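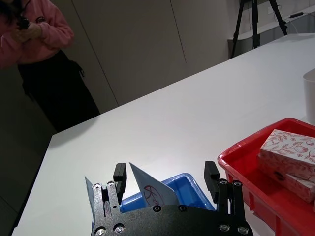
粉色宽松卫衣，胸前有深色小标，下身是黑色宽长裤。

卫衣

卫衣（英语：sweatshirt）是一类用针织面料做的套头或开襟上衣，一般比T恤厚、比毛衣好打理，袖口和下摆多半带罗纹。带帽子的叫连帽卫衣，不带的叫圆领卫衣，前面装拉链的有人归进来，有人单算成“开衫”，我自己是归进来的，因为衣柜里它们就挂在一块儿嘛！这个条目我断断续续写了好几年，最早只有两段，后来朋友们越问越多，就长成现在这副样子了。

名称

先说名字。“卫衣”两个字怎么来的，说法不少。流传最广的一种是说它从“卫生衣”来：早年有一种里面起绒、贴身保暖的厚棉毛衫，老一辈叫它卫生衣、卫生裤，叫着叫着省掉一个字。我外婆到现在还管我的连帽衫叫“绒衣”，我说外婆这叫卫衣，她说里面有绒就是绒衣，我一想，也对。台湾那边常说“大学T”，指圆领的那种，因为美国大学生喜欢穿印校名的；连帽的则叫“帽T”。粤语里也说“卫衣”，“有帽卫衣”就是连帽的。北方有些地方还讲“秋衣”，不过秋衣通常是穿在里面的薄款，跟卫衣是两回事，网购的时候千万看清楚（我买错过一次，收到薄薄一件，胸口还印着熊）。

英语里 sweatshirt 直译过来是“出汗衫”，sweat 是汗。hoodie 专指带帽子的，这个词出现得比衣服本身晚得多。澳大利亚和新西兰的朋友会说 jumper，英国人说 jumper 的时候又多半指毛衣，所以翻译旧小说遇到这个词得留个心眼，看上下文，看天气，还得看那个人在干什么。

历史

一般认为，圆领卫衣成形于二十世纪二十年代的美国。那时候打橄榄球的学生穿羊毛运动衫，出了汗又重又扎，领口磨得脖子发红，于是有厂家改用厚棉针织布来做，样子跟当时的连身内衣上半截差不多，宽松、没有领子，洗起来省心。棉布吸汗，洗多了反倒更软，学生们训练完也不肯脱，就这么穿进了宿舍和教室。

连帽的版本大约在三十年代前后出现，最初是给冷库工人和户外干活的人穿的。帽子不为好看，就是挡风。后来田径和拳击运动员在热身时穿，再后来被街头文化接了过去，玩滑板的、跳舞的、画涂鸦的都爱穿。到了七八十年代，拳击题材的电影又让灰色卫衣火了一大把，我爸那一代人对卫衣的印象基本就是“一个人天没亮在跑步”。

中国大陆这边，我小时候（九十年代）街上的卫衣多是运动服的上半身，和裤子成套卖，裤腿侧面两道杠。真正当成日常衣服单件来买，我觉得是两千年以后的事，这个是个人印象，没有统计撑着，欢迎指正。

结构

卫衣看着简单，零碎却不少，我挑常被问到的写。

领口。圆领卫衣前领正中有时会缝一块倒三角形的罗纹，行话叫“V形插片”。早年的说法是吸汗，也防止领口套头时被撑变形。老款是真的嵌进去一块罗纹，前后领都有；现在好多只是在布面上车两道线，装个样子。Rosalba Zanetti 收了很多旧卫衣，她教我一个看法：把领子翻过来，背面要是能看见罗纹和大身布的接缝，那就是真嵌的。我回家把自己的全翻了一遍，一件真的都没有，唉。

肩袖。常见的有平肩袖、插肩袖和落肩袖。插肩袖是从领口斜着一道缝到腋下，抬胳膊舒服，运动款用得多。落肩袖的肩缝掉到上臂，人显得松垮，近些年宽松款几乎都是它。还有一种旧式的“自由袖”，前面是平的，后面是斜的，抡胳膊特别顺，现在复刻品牌还在做。

罗纹。袖口、下摆，有时侧缝也有一条。罗纹里面掺不掺氨纶，差别非常大！掺了的回弹好，穿几年袖口还能箍住手腕；纯棉的罗纹手感好，但容易变成喇叭口。

口袋。连帽款前面那个两头通的大兜叫袋鼠兜，这个名字我从小就喜欢。圆领款大多没有兜，手只能自己想办法。

帽子。分单层和双层，双层的立得住，也重。抽绳有圆绳、扁绳，绳头有金属的、塑料的、打结的。儿童款在不少国家对颈部的抽绳有安全方面的规定，给小朋友买的话，尽量挑没有绳的。

面料

这一节最长，因为我最爱讲这个，请多包涵。

卫衣布大体分两种：毛圈和抓绒。毛圈布正面是平针，背面是一圈一圈的小线圈，摸上去像细毛巾，行内也叫鱼鳞布（背面的纹路确实像鱼鳞）。抓绒布是把毛圈布的背面用钢丝辊拉起毛来，线圈被拉断成绒，里面锁住空气，所以暖和。同样的纱、同样的机器，起不起毛就变成两种季节的衣服，我第一次在工厂里看到的时候特别兴奋，站在机器旁边不肯走。

那家厂在 Prakberg，带我看的是打样间的 Ákos Sipos。他给我拿了一块他们内部叫“Hitik”的布，背面起绒，正面却很光，他说秘诀在于面纱和底纱用的不是一种棉，面纱选长一点的纤维。样布我要了一小块，现在垫在键盘下面。

克重是第二个要紧的数。单位是克每平方米，数字越大布越厚。春秋穿的毛圈一般在两百多到三百出头，冬天的抓绒常在三百以上，再往上就到了“能自己站着”的程度。重的不一定暖，厚毛圈反而不如薄一些的抓绒暖，这件事我跟卖家争论过，争到最后他送了我一双袜子。

成分上，纯棉的透气、亲肤，缺点是干得慢、会缩。棉混涤纶的不怎么缩，颜色也稳，可是容易起球。全涤纶的便宜轻快，静电嘛，冬天摸门把手的时候自己体会。我手边最常穿的那件标的是棉71%，剩下的是涤纶，穿了好几个冬天，腋下起了一点球，别处都还体面。

还有一类是吊机织的，用老式圆机慢慢织，机器吊在梁上，转得很慢，布里的纱几乎不受拉力，所以蓬松。产量小，价钱高。值不值得买，看你对“软”有多执着，我摸过以后恍惚了半天，然后放回了架子上。

版型与穿法

宽松款这几年占了上风，衣长盖过胯骨，袖子堆在手腕上。选码的时候不要只看自己平时穿几号，最好拿一件合身的旧卫衣平铺量胸宽和衣长，再去对尺码表。每家的M都不一样大，Dranen 的M我能当睡裙，Okoro 的M我抬手就露肚子。

搭配上，上宽下宽是现在最常见的路子，卫衣配拖地的阔腿裤，走路带风，下雨天就遭罪了，裤脚能吸一路的水。上宽下窄是早些年的穿法，也没过时。里面叠一件衬衫露出领子，这招我上大学时用到烂，翻照片会脸红，可是最近又看见年轻人在穿，那我就放心了。

颜色方面，灰色永远是头一个。麻灰色其实是染过的深色纤维和本色纤维混纺出来的，深浅点点，藏污又耐看。粉色卫衣以前多被放在女装区，现在男装区也挂得满满的。Veronika Major 写过一篇小文讲粉色，她认为粉色卫衣好不好看全看下身，配深色裤子最稳，配浅蓝牛仔裤最像中学生。我两种都试过，赞成前半句，后半句保留意见。

图案工艺

胸前那点东西也有讲究。刺绣最耐洗，但大面积刺绣背面会硬，贴着皮肤像垫了张卡片。丝网印清楚，胶浆厚的放久了会裂，有人就喜欢裂的。水浆印手感最好，几乎摸不出来，只能印在浅色布上。热转印适合做少量，班服、社团服常用。植绒毛茸茸的，老式大学卫衣上很多。小小一个胸标通常用绣的，大面积的校名通常用印的，这算是行业里的老习惯。

洗涤与保养
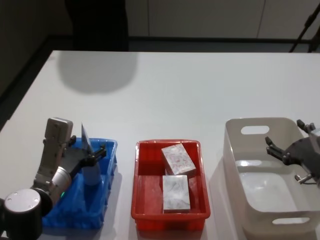 卫衣洗坏的主要原因是混洗，深色掉色、浅色沾色、带绒的把毛蹭给别人，一锅端出来全是遗憾。所以洗之前先分。我的分法很粗：深色一拨，红粉橙一拨，白和浅灰一拨，新买的头两次单独洗。装的东西用什么都行，蓝箱、红盘、白篮这样并排一放，颜色差得够远，拿着衣服走过去不用动脑子就知道该扔哪边。我家也差不多是这三个颜色，蓝的放深色衣服，红的放红粉橙，白的放浅色，不过我家那位至今认为白的是“随便放”。

水温用冷水就够，特别脏的可以到三十度。把衣服翻过来洗，印花和绣花能多活几年，拉链款记得拉上。抽绳容易在洗衣机里缩进帽子，洗前打个松松的结。（已经缩进去了的，拿一根吸管穿绳、订书机订住，慢慢推过去，我靠这招在朋友圈里积了不少人情。）柔顺剂少用，抓绒面沾多了会发黏，吸汗也差。

晾的时候不要用细衣架挂着湿卫衣，湿布重，肩膀会鼓出两个小角。平铺最好，没地方就对折搭在杆子上。烘干机要看洗标，纯棉的第一次进烘干机会缩得你怀疑人生，我有一件袖子短了一截，送给了外甥，他穿得很开心。

起球用去球器轻轻走一遍，千万别用刮胡刀，我刮穿过。毛圈勾丝了也别剪，用钩针或者粗一点的针把线圈挑到背面去。收起来之前一定洗干净，看着不脏的领口其实有汗渍，放一个夏天就黄了。叠着放比挂着放好，卫衣重，挂久了会变长。

选购

我被问得最多的就是“到底怎么挑”。进店先翻里子，看毛圈匀不匀、绒掉不掉，用深色衣服蹭一下就知道。然后拉一拉袖口罗纹，松手看它回不回来。再看缝线，讲究一点的会用四针六线，接缝是平的，摸着不硌人。最后把衣服举起来对着灯，圆领款如果透光厉害，多半克重不够。

二手店也很好逛。Boglárka Vincze 开的小铺子里有一整杆旧卫衣，我去年10月在那儿试了11件，买了一件，领口磨得起毛边，软得像云。旧卫衣看产地标和缝法能大致估年代，不过仿旧的也越来越像，价高的话多问几句总没错。

参见

T恤、运动裤、针织物、罗纹、毛圈布、棉纺

编者附记

本条目于2025年3月11日（星期二）补写了洗涤一节，“结构”里关于自由袖的几句承 Aranka Dudás 来信指正，已经改过。原先还有一段讲儿童尺码换算，数字对不上，我先撤下来了，等找到那本旧的打版册子再放回去。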